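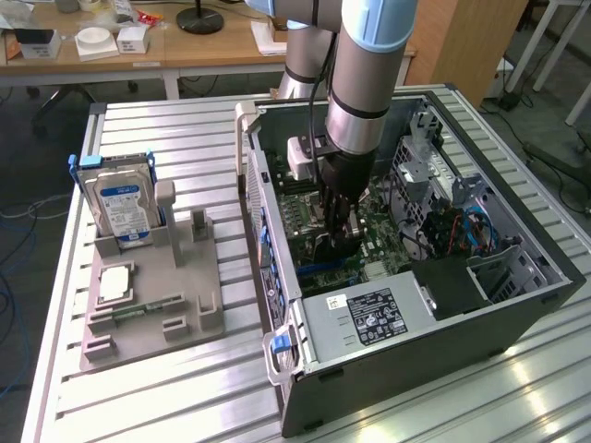

Tower on its side, motherboard and drive cage showing.

Subject: Re: [harkby-reuse] older desktops – sort, wipe, give out
From: Ingrid Lindqvist

Quick one before I have to run, sorry for the fragments. Several people wrote to me off list after the last round so I'm putting it all in one place.

Zalircombe order first. They want desktops for the evening classes, word processing and web and email, nothing fancy. They don't care what color the cases are. They do care that all the machines in one room behave the same, so please stop mixing. If you have two alike, keep the two together and write the same batch letter on both. Masking tape is fine. Not on the vents.

Memory. Anything that comes in with 4 GB gets more or gets set aside for parts. I know it boots. I know it was fine when you tried it. Then somebody opens a second browser tab in a classroom and the teacher calls me. Run the full memory test overnight, not the short one, and write the result on the sheet even if its clean. Especially if it's clean, a blank box tells me nothing.

Batteries on the board: change them all. They're cheap and a wrong clock breaks secure web pages in a way that looks like a network fault. I lost an entire evening to this in March.

Power supplies – if it smells, don't open it, just put it in the gray bin by the door. Asfaw collects from that bin and they've asked us to keep loose cables out of it.

Labels. The Skadent sheet has a column for the old asset number and a column for ours. Please use both. Somebody has been typing ours into the old one, so at present I've got a row 101 that is a monitor and a row 101 that is a desktop and I have no idea which went where.

Now graphics cards, because it keeps coming up.
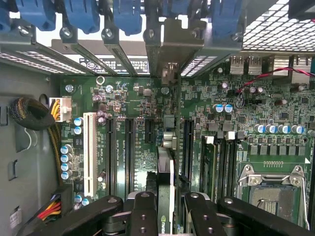 Chanida Phetsri wrote:

> Could we agree on what to do about add-in cards? I've been
> pulling them from anything going to a classroom because the
> built-in video is enough and the machine runs quieter. But then
> I see others leaving them in, and now Zalircombe has one room
> with both kinds and the monitor cables don't match.
>
> Also I'd rather not throw out good cards. There is a drawer full
> of them and people do ask. Can we sell them and put the money
> toward drives? I'd be happy to write the listings if someone
> else does the mailing.
>
> One more thing, the blanking plates. If we take a card out there's
> a hole in the back and it gets left open. Dust goes straight in.

Agree on nearly all of that. So: card comes out if the board has its own video AND the output matches the monitors in that room. Check the back before you unscrew anything. If the board has no video of its own the card stays, obviously, and write "card" in the notes column so the next person doesnt go looking for the missing port.

Plates yes. There's a coffee tin of them on the shelf over the sink, odd sizes, most fit.

Selling, also yes from me. Chanida has the drawer, send her whatever you pull, in a bag, with the model written on the bag. Anti-static bag please, not a sandwich bag. We took in 200 last year from odds and ends and it went straight on drives, so this isn't pocket change for us.

Drives then. Spinning ones under 80 GB are not worth the hours, don't wipe them, don't test them, they go in the destroy box. Everything bigger gets the full wipe with the log saved. The donors' letter promises a log per drive and I have been asked for one, and I couldn't find it, and that was not a nice phone call. 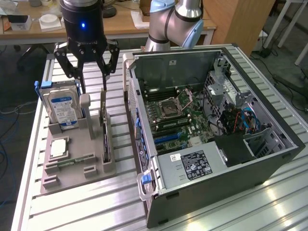
What happens to a drive that stops partway through a wipe?

Treat it as unwiped. Red tape on it, serial number in the sheet, destroy box, and it doesn't leave the building until Asfaw has signed for it. Don't try it again in another machine "just to see". I've had two people ask me this now so it's going on the wall as well.

Still open, if anyone has opinions:

– Keyboards. Do we clean them or just buy new? I'm for new.
– Which installer image. The one on the blue stick is old, the one on the share is newer but needs the network up, and the network in the back is what it is.
– Someone to take over the Skadent sheet while I'm away. An hour a week, less if people fill it in properly.

Reply to the list please, not to me. Drop-off hours are the same as before, door open until 8 pm, ring if it's shut.

Ingrid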